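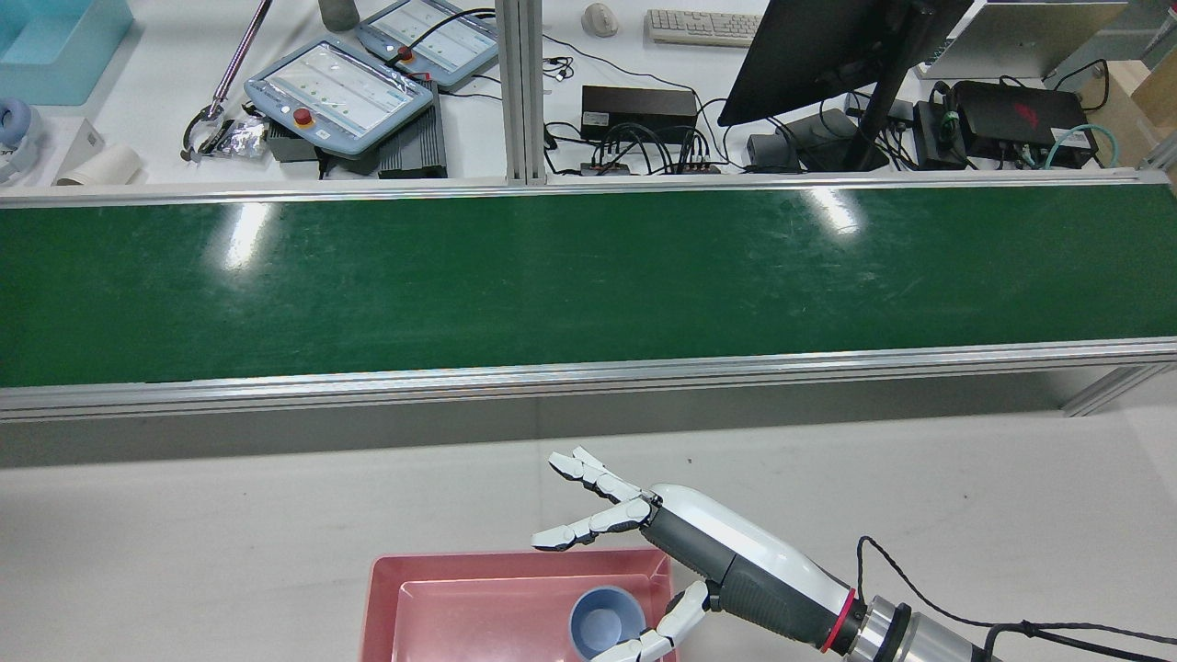
Notes for the Dusau talk, Apr 4, 2022. Joon-young Ahn

Skip the welcome. Start on trays.

I was asked to talk about what a conveyor does for a small sorting bench. My view going in was that it does less than the sales people say. After a month with one on the Joo line I still mostly think so.

Say this slowly: a belt moves things sideways. Somebody still has to decide what goes on it, which way up, and where it goes at the other end. The Clovel brochure shows the sideways part and leaves out the rest.

Our setup is plain. Green belt, aluminum rails, a table next to it, pink trays, plastic cups. Cups are a fair test, I think. Light, a bit wider at the top, easy to tip. If you want a belt to look good, bring bricks.

Numbers slide. 763 cups through in April last year by hand, no belt. 153 in the first trial with the belt, and 6 of those went over. Do NOT let anyone compare these two. Different lengths of time, different people. Fletano put them on one chart and I'm still annoyed.

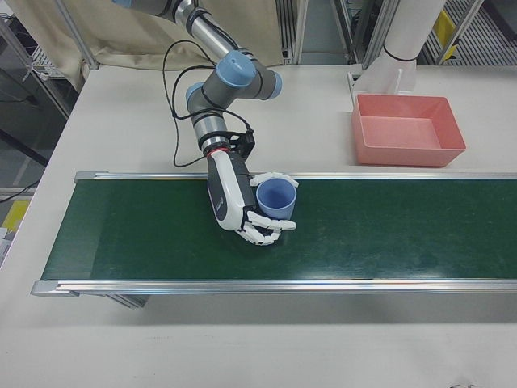

Cup upright on the belt, pink bin on the far side.

Ask the room: where would you put the bin? Wait for hands. Most people will say at the end of the belt. We tried it there and the cups bunched up. Across the belt is a longer reach. I don't love either one.

Rails. They're sold as a guard. A rail keeps a cup from wandering off the side, fine, but I haven't seen it help one that's already falling. If the Fletano people are in the audience they can argue it in the Q&A.

Nested trays: one inside another saves table space. It also hides whatever is in the bottom one. Tell the lost lid story only if there's time.

Before you buy: 6 weeks with a borrowed belt, same cups, same people, write down every tip-over. Then ask for a price.

Water. Questions.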